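Wuma Card and Gift Makers' Circle
Minutes of the general meeting, 7/15/19
Held in the upstairs room at Mornis Hall

Welcome
The chair welcomed everyone warmly and thanked those who had driven in through the rain, and said how lovely it was to see a few new faces along with the old ones. The minutes of the March meeting were read and accepted, with one small correction: the ribbon order was placed with Ovier Papers, and the gift bags came from Schumacher, where the minutes had it the other way round.

Money matters
The balance stands at $2,230, which everyone agreed was a very comfortable place to be at this time of year. The winter stall brought in $1,484 before the table fee was taken out. Most of that came from birthday and new baby cards, although the retirement cards did much better than any of us expected, and the last of the anniversary ones went in the final hour. The fee for next year has gone up by $20, and it was agreed to pay it early and hold on to our corner spot near the door.

Personalised orders
There was a long and friendly talk about the personalised orders, which have been a joy to make but a bit of a muddle to keep track of. Names have been arriving by email, by phone and on the backs of envelopes, and one christening card had to be done again when the spelling was misheard. It was agreed that from now on every order goes on the green form, with the name printed in capitals and read back to the customer before any lettering is started. The form will have a line for the colour of the ink and a larger box for the message inside.

Members also asked how long a message ought to be. Some felt that people should be free to write as much as they please – it is their card, after all – while others pointed out that small lettering is hard on the eyes and harder on the wrist. We settled on three lines as the usual length, with longer messages welcome on the large folded cards at the same price until the end of the year.

Paper and envelopes
The sample pack from Ovier was passed around the tables. The cream stock was the clear favourite, and several members remarked on how nicely it takes a fountain pen. The grey was thought a little sombre for weddings but just right for sympathy cards. We will order the cream now and look at the grey again once the present supply runs down.

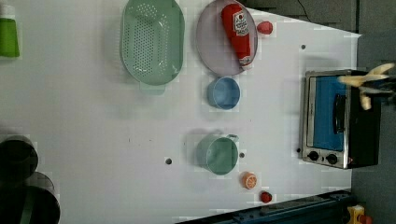 The envelopes were another matter, as the flaps on the last batch would not stay down without a dab of glue. Schumacher has offered to replace the unopened boxes, and the secretary will write back to accept, with our thanks. Members who have open boxes at home are asked to bring them along next time so we can see what can be saved.

Teachers' gift tags
The end-of-year tags for teachers will be started earlier this time, after the rush we had last year. Two designs were chosen, the gum leaf and the plain border, and around 3 evenings should be enough to get them all cut, punched and strung. Please bring your own scissors, and label them!

Other business
The good guillotine needs a new blade. Approved without discussion.
A request to offer gift wrapping at the next stall was held over to the next meeting.
A thank you card from Mornis Hall, for the raffle hamper, was read aloud and much enjoyed.

The meeting closed at 8.40 pm and supper was served.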